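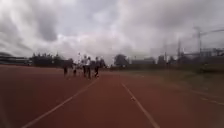

Olvera track, 6/16/20. Group ahead on the left, lane clear apart from a speck.

Slow-for-people failed on the Vaditgate cart. It kept full speed toward the group and Kai-wen hit the remote stop. The cart stopped 9 meters short of the nearest person by the tape. No contact and no one had to jump. I am still writing it up as a safety failure and I don't want to hear "near miss with good margin" at the review, because the margin was Kai-wen's thumb.

What was supposed to happen: person detector sees anyone near the lane, planner drops to walking pace, and if they stay put the cart stops and waits. What did happen: lane following was fine the whole way, speed never changed, no warning on the tablet. The log has the slow request going out exactly once and being withdrawn before the drive acted on it. After that, nothing until the remote stop.

Nassoro's explanation is the sky. Heavy cloud, the bright part low down right behind the people, so they come out as dark shapes and the detector can't make them out. I agree the picture is bad. It's soft all over and most of the group is close to silhouette. But I don't think it explains the log, for these reasons.

The detector did find people. It reported 2 where there are five. That's poor, and it happens to be the two in white tops, which fits the backlight story as far as it goes. But two people is plenty to slow down for. The rule says anyone near the lane, and it has never said "most of them." So the detector did half its job and the cart should still have slowed.

Second, we have had gray skies on this track before and no one blamed them when the run went well. If cloud is enough to switch off the slowdown then we've been lucky in every earlier run and should say so in the December report, which claims it works "in all normal daylight." I didn't like that sentence when it went in.

Third, the timing. The slow request was withdrawn while the detections were still coming. Something decided those two people didn't matter.

My own guess, and it is a guess: the lane filter. Gekov (our tracking node, for anyone reading this later) throws out anyone it places outside the lane plus a side margin. The group is standing far down the track, near where the two lines come together. At that range a small error in where the feet touch the ground moves a person sideways by a lot, and it moves them away from us by even more. A blurred picture makes the feet worse than anything else. If Gekov put them one lane over, it would drop them and never pick them up again until a fresh track started. I asked whether a dropped person can be let back in. Nassoro thought yes. I read the code and I can't find where.

Kai-wen's guess is the Jinar drive controller ignoring the request. Possible, but I'd expect to see the request held high and no response. What we have is a request taken back. I put this third out of three.

Checks done this afternoon, cart on blocks, wheels free:

Remote stop, repeated until I was bored. Works every time. Good, but it worked this morning too and that's a different system.

Slow request sent by hand to the drive. Wheels slow down as they should. So Jinar is off the hook unless it only misbehaves under load, and I'm not going to chase that first.

Replayed the run log through Gekov. Same result, request goes up and comes down. Very pleased about this, a fault that repeats on the bench is worth a day of standing on a track.

Replayed it again with the side margin opened wide. Request goes up and stays up. Nassoro says this settles it. It doesn't. Opening the margin that far would keep anyone on the whole track and half the infield, so of course the request stays up. It tells us the filter is involved. It doesn't tell us why the filter had them in the wrong place.

Replayed with the image brightened. Detector now gives more people but the request still drops. So if anyone wants to keep the cloud theory they need to explain that one to me. I'd allow that brightening a picture afterward isn't the same as having a better picture to begin with.

Not checked: camera mount angle. A little pitch error would do the same damage as bad feet. The mount was retightened before we went out and I can't find a note of anyone measuring it after. I was there and I didn't measure it either. Also not checked: the lens. The whole picture is softer than I would like, the lane lines included, and I don't know if that is focus, dirt or the thing shaking. We wiped it on the way back in before thinking, so whatever was on it is gone. Please don't do that again, me included.

Side matter. The pale speck in the lane, near the right line. Tracker logged it as "small object, ignore" and I have no complaint. I only mention it because someone suggested the planner was busy with it. It wasn't, there is no planner activity tied to it at all.

The vendor-style fix on the table is to raise the exposure and carry on. I'm against it. We'd get nicer pictures and the same filter quietly throwing people away, and the next time it happens we'd have fewer clues. If exposure needs changing, change it after the filter is sorted, and in a separate run, so we know which one did what.

Also against calling it fixed on the strength of replays. The replay only contains the one approach.

Until then: no driving toward people, at any speed, ours or the public. Track hire can be kept for straight-line work with the lane closed off. Top speed capped in the Jinar settings and the cap taped to the cart so it doesn't get undone by a config reload, as has happened before. Two of us on every run, one with the remote and no other job. Kai-wen had the tablet as well this morning and that was bad practice.

To do
Nassoro: print what Gekov thinks the ground position is for each detection, every step, and send me the file before explaining it.
Kai-wen: measure mount pitch against the floor line, cart loaded and unloaded. Write both numbers down.
Me: find out what it takes for a dropped track to come back. Pull the older logs and look for slow requests that lasted under a second. If there are any, the fault is older than today.

Later, same day. First older log has one. It lasted less than a second with almost no gap before the next, and that cart did slow, so we all marked the run as a pass. Going through the other 11 tomorrow.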